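STILL LIFE / PRODUCT TABLE, unit 4 handout
Notes by Ming-te Siu, for the Furkeso evening group. Read before the practical.

Picking up where we stopped. Last time: one object, one surface. Now several small things on one table and how to space them so each one reads.

Surface first. White table or white cloth, both fine for this unit. Bare table gives clean edges and hard little reflections. Cloth softens, but it wrinkles, and every wrinkle is a gray line you did not ask for. Iron it, or decide you like the creases and leave them alone. Half ironed looks like a mistake.

Background: dark. Black curtain, as in the Grestano room. Bright plastic colors jump off it, pale things too. Brown things sink a bit so bring them forward.

Picking the objects
- small, plain shapes. Cubes, cups, a little box, something rounded
- one or two strong colors, then a quieter one. Green and orange are both loud, yellow nearly as loud
- at least one curved thing among the square ones or the table goes stiff
- no labels if you can help it, people read before they look
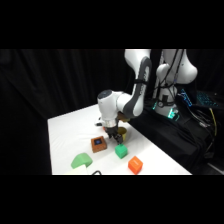 Spacing. Start with the gap you think is right and then widen it. Most of last term's tables were crowded in the middle and dead at the sides. Two cubes of the same sort shouldn't sit side by side, put one back and one forward. A cup wants air on at least one side. Overlap is fine, but make it a real overlap. Two things just touching edges (we called it "kissing" in unit 2) is the one to fix first.

Height. Everything here is low. If all your tops line up, turn something on its side or swap in a taller cup.

Lens and lamp for those bringing cameras: 51 mm or so, whatever you have near that. Lamp to the left, not over the top. Shutter 1/200 if hand held. People drawing can ignore this bit.

Levente Szénási's exercise, from the Curnia workshop in November. Worth stealing. Set the table, look for 30 seconds, turn your back, write down the order your eye went in. Then have your partner do it. If the two lists disagree on the first item, your table has no lead object. Move one thing and repeat. One thing only!! Otherwise you wont know what did it.

Looking from above
Side view and top view are different problems. From the side a cup is an outline. From above it's a rim, an inner wall and a disc for the bottom, three tones of one color, and the disc rarely lands in the center. Boxes: turn them a little so you get the top and one side, square-on they go flat. Wood grain shows best along the edges. Shadows on cloth are faint, draw them fainter than you think.
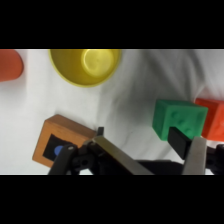
Do I have to use the same objects for both views?
Use the same objects and leave them where they are. Only your own position changes, so the two sheets can be compared.

For next time: two sheets, one side view one top view, names on the back. Gebreyes reader pages up to 226, skip the chapter on glass. Room opens at 6:30 pm, tables need to be cleared and cloths folded by the end of teh session.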